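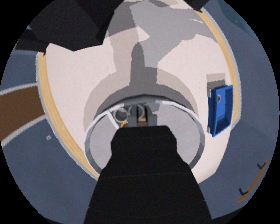
Pale and finely speckled, with a light wooden edge.

Soledad Nieto wants you to sit next to a stranger. She has wanted this since April, when she pulled the last of the two-tops out of Villanueva, her lunch place on the old mill road in Huswood, and put in one enormous table. It seats 60. If you come alone you get a spot in the middle, and if you come as a pair she may well seat you across from each other with the bread in between. I have eaten there four times now and I'm already planning the fifth.

Long tables aren't new, of course. Farm crews ate at them, and so did boarders, choirs and anyone whose aunt owned a pair of sawhorses. Restaurants tried them a while back and mostly got them wrong – too high, too narrow, stools that punished your spine. Nieto's is the height of a regular dining table, and it is wide enough for a platter of beans to sit in the middle without anyone moving a glass.

The food helps! Lunch is one soup, one roast and whatever greens came in, and it all arrives in big dishes you have to pass. You can't pass a dish without saying something. On my first visit I learned how to prune a quince from a man whose name I never got, and on my second I was handed a baby for the length of a bowl of soup.

The table was built by Vratislav Beneš, whose shop, Moritz, is 2 miles up the road (Moritz was his dog). He made it in sections so it would fit through the door, and he spent a whole week on the joints between them. "A fork should roll right over," he told me, and then he rolled one over.

He has since had calls from a library, two churches and Prisance, the bakery across the river, which wants a smaller one for its back room. The library's is the one he's excited about. It has to hold 200 pounds of atlases at one end and a puppet theater at the other.

Villanueva serves lunch until the roast is gone, usually well before two. There are no reservations. Go hungry, and take the seat by the window if the soup is garlic – the pot starts at that end.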